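### 3.2 Hull Fairing and Sail Trim

The two Costeck dinghies used in this study were built from the same mold and weighed before launch. Each hull was sanded and faired by hand, then checked against the design lines at 48 stations. Where the surface was low, filler was added and the station was measured again. Both boats carried a Jomus mainsail with the same cut and cloth weight.
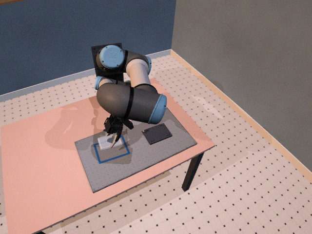

**Figure 2.** Simulated robot arm above a pink table, set in the corner of a tiled room.

Sail trim was held fixed during each run. The mainsheet was cleated at a mark on the boom, and the crew did not adjust it until the boat had passed the second buoy. Runs were sailed in pairs on the Đoàn reservoir in September, with the boats starting 100 meters apart so that neither sailed in the other's wind shadow. A pair was thrown out if the wind shifted by more than two points on the shore vane.

Crew weight was harder to control. We evened it out with water bags stowed under the thwart, and crews changed boats at midday. Speeds were taken from the buoy times only. Results for the faired hull are given in Section 4, along with the runs in which the rudder was raised.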